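Section 4. Reporting a Concern About a Child

Use this section when you need to file a report in Drolness Case Intake. If a child is in immediate danger, call 911 first and complete the report afterward.

Before you begin

You need an active reporter account and the agency code your supervisor gave you. The Hellivis module must be turned on for your office. If the Reports tab is gray, contact your office administrator.

4.1 Start the report

1. Sign in and select Reports, then New Report.
2. Enter the child's name, age and home address. If you do not know the age, enter your best estimate and check Estimated.
3. Select the type of concern. You may select more than one.
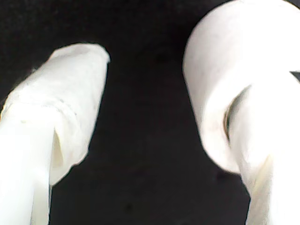 4. Select Save Draft. The draft stays in your folder until you submit or delete it.

Note: A draft is not a report. The county hotline cannot see it.

4.2 Write the narrative

1. Write what you saw and heard, with times and places. The field holds 1000 characters.
2. Put the child's own words in quotation marks.
3. If drugs or weapons were in the home, check Hazard Present and say where they were.
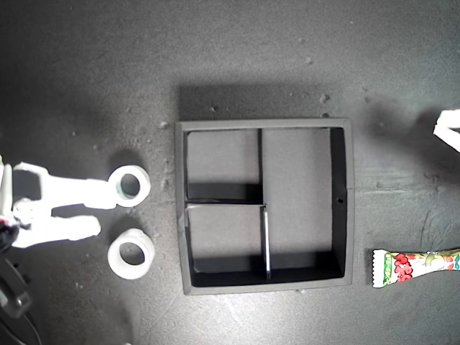

4. List every adult living at the address, including those who were out at the time.

Caution: Do not question the child to fill in missing details. Leave the field blank.

4.3 Attach files

1. Select Add File. Each report accepts up to 550 MB in total.
2. Give each file a short title.
3. Wait for the green check mark before leaving the page. 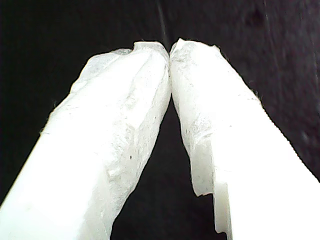 Figure 4-2. Two white gripper fingers, tips together, on a dark background.

4. To remove a file, select it and choose Detach. Detached files remain in the audit log.

4.4 Submit

1. Select Review and correct any field marked in red.
2. Select Submit. Write down the confirmation number.

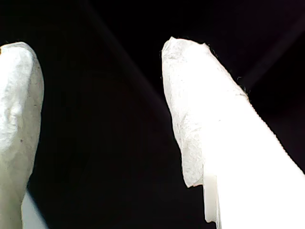

3. If no number appears within two minutes, call the hotline and report by phone. Do not submit again.

Note: Offices using the older Dillano forms may continue to fax them until the end of June. Reports from the Cárdenas office go to the night desk after 5 p.m.

To add information to a submitted report, see Section 5, Supplements.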